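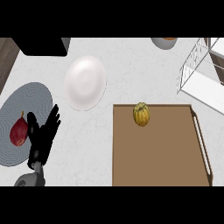
She has run the marmalade stall at Londau market for 33 years, and when I ask how it began she laughs and pours the tea before answering, so I know it will be a long one.

"It was the rent, if I'm truthful," she says. "I'd lost my job at Toivonen, the stationer's, and my mother had left me a preserving pan and a drawer full of recipes I couldn't read. Her handwriting was dreadful!"

The first January she made 188 jars in a kitchen with one good ring on the cooker, and sold three. The rest went to neighbours, the dentist and anyone who came to read the meter. "I'd boiled it far too long – you could have mended shoes with it."

These days she cuts the peel by hand in the evenings, with the radio on, and leaves it to soak overnight. A café on Durkier Street takes a box a month, and there are regulars who bring back their empties washed and with the labels soaked off, for which she is deeply grateful.

Would she ever stop? She thinks about it while she butters me another slice of toast. "My knees would like me to," she says. "But then the oranges come in, and off I go again."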